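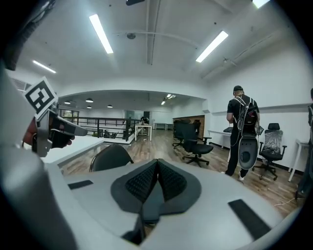
Recep Başaran wrote to us in December that the old edition had one weak point, and it was the paper: when he turned a page, the poster from the other side was shining through. We took this remark seriously. The new edition of the Hekance Animation Poster Book is printed on a heavier sheet, and the poster is on the right page only. The left page is for the text.

Hekance Animation Poster Book, Second Edition
Hardcover, 200 pages, published by Plikon

What is inside

The book collects cinema posters of hand-drawn and puppet animation from small studios of the Baltic and Black Sea countries. Most of these films had a short life in the cinemas and later a long life on television, so many people know the films very well but never saw the posters. The posters were painted by artists who often did not work on the film itself. Sometimes they got only a few stills and the title. You will notice it: on the poster for The Miller's Geese the geese are blue, and in the film they are white from the first minute until the last.

The order is by studio and then by year. In the first edition the order was by year only, and readers told us that it was difficult to follow one studio through the book. The index at the end gives the titles in the original language and in English. Where a film had two English titles, both are in the index.

New in this edition

22 posters which were not in the first edition, among them the full Brukik series with the hedgehog.
A chapter by the collector Sproģis about lettering. He explains how the titles were drawn by hand and why the same letter can look different two times in one word.
Corrected years for 9 films. The list of corrections is on the last page, for owners of the first edition who would like to write them in.
A ribbon.

What was taken out

We removed the short interviews. They are planned for a separate book. We also removed three posters, as we could not find who has the rights. If you know something about the poster for Night Tram, the version with the green moon, please write to us.

About the colors

We are asked about this often, so a few words. The posters were scanned from paper copies and not from the original paintings, which are mostly lost. Paper becomes yellow with time, and each copy in its own way. We corrected the yellow only a little. If you compare the Brukik posters in the book with the small cards sold at the festival, the book will look warmer. For the cards another copy was used, one that was kept in a drawer for many years. Both are right, in our opinion, but the book is nearer to what hung in the cinema hallway.

Folds and pin holes were left as they are. Tears that went through a face or through the title were repaired on the screen, and these posters have a small mark next to the caption.

Format

The book is 11 inches tall and lies open flat on a table. The binding is sewn. The cover is cloth with a paper label, and the label shows the hedgehog. There is no dust jacket. Some shops still show the first edition with the jacket, so please look at the cover before you order from another place.

The text is in English. The chapter about lettering has the examples in the original letters, with a translation below.

Ordering

The book is in stock and leaves our storeroom in the morning if the order came before the evening of the previous day. It is packed in a stiff cardboard box with corner protection. If a corner arrives bent, write to us with your order number and we will send another copy. You do not need to return the first one.

Owners of the first edition get a lower price. Write the word "second" in the comment field of the order, together with the number that is stamped inside the back cover of your old book. It is a small number in the lower corner, and in some copies it is quite pale.

Single prints of the posters are not for sale in this shop. For most of them our permission is for the book only. The exception is the Brukik series, which you find under Prints.

Also from Plikon

Sproģis: Letters for the Cinema (paperback)
Brukik the Hedgehog, set of postcards
Hekance Animation Poster Book, slipcase only (fits the second edition, too narrow for the first)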